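2023-12-15

Media diversity coding, regional sample - working notes

Picked up where I left off on the Rakport set. The question for this round is still the narrow one: how much of what the three regional outlets publish is their own reporting, and how much is agency copy or shared group material with a local headline on top. The full sample is 1,961 items. I had 112 left unresolved this morning, nearly all of them because the two coders disagreed on origin.

Went through them one by one with Sheila's codes on the left and Jaanus's on the right. The disagreements fall in the same place over and over. Sheila codes an item as "own" if a staff byline is on it. Jaanus codes it as "shared" if most of the paragraphs match something published earlier by a sister title. Both of them are following the codebook as written, so the codebook is at fault. Section 4 says byline first, section 6 says text match first, and neither says which one wins.

Decision for now: text match wins. If more than half the paragraphs match, the item is shared, whatever the byline says. Byline goes in its own column so we can still report on it. I have changed section 4 and left the old wording in the file history.

With that rule, 73 of the open items settle right away as shared. The rest need a person to read them again. A good part of them are council meeting reports where the outlet took the official minutes and added a quote or two. We don't have a code for that. Minutes aren't agency copy and they aren't another title's work either. I am tempted to add a code called "public document, lightly edited," but that means going back over everything already coded under "own," and I don't want to start that before the break without asking Sheila.

Text matching: reran the matcher on the Gernard titles with the shorter window. It picks up more, but it also catches standard paragraphs such as subscription notices and the line on how to send in a correction. Made a stop list from the ones that come up most. Second run was cleaner. Still get false hits on sports tables and death notices, so I took both of those out of the input and noted it in the log. 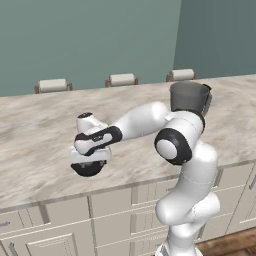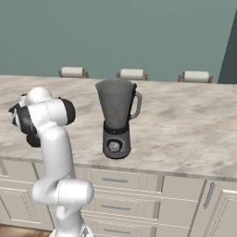
Munro is the odd one. It publishes less than the others but hardly any of it matches anything, even with the short window. I first thought the matcher was failing on the character encoding, so I opened a batch by hand and compared against the group feed. The encoding is fine. They are just writing their own pieces, including small items on road closures and school meals that the other two take straight from a feed. Worth a paragraph in the report. A count of shared items alone would make Munro look good and also hide that it covers fewer places than it did, so the paragraph should have both.

Coverage by place: the table is half done. I have the municipality field filled in for Rakport and Gernard. For Munro the field is blank on a lot of the older items and I have to take the place from the first paragraph. Slow work. Jaanus has a script that pulls place names from running text and says it will do most of it, but it mixes up the town and the county when they share a name. He is going to send me the version with the lookup list.

Broadcast part: not touched today. The local radio bulletins are still only as audio, and the transcripts from Cellov came back with the speaker turns missing. Without turns I can't tell the newsreader from the person being interviewed, and we need that for the source count. Wrote to them and asked for the turns and for timestamps at the start of each item. No reply yet. If it can't be done on their side I would sooner drop the bulletins from this round than guess at who is speaking.

Agreement between coders after the new rule, checked on the reread items only: better on origin, no change on topic. Topic is still weak for anything that is partly business and partly politics. The harbor lease stories are the worst of it. Sheila suggests allowing a main and a second topic. I agree but it changes the form, so the form has to be redone and both of them need a test batch before we trust it.

To do:
- ask Sheila about the minutes code
- rerun the Gernard titles with sports and notices out, save the settings with the output
- Munro place names once Jaanus sends the script
- draft the new form with two topic fields
- check with Cellov again if nothing has come by the end of December

Backup of the coded file is on the shared drive, in the folder with today's date. The old one is still there, don't use it.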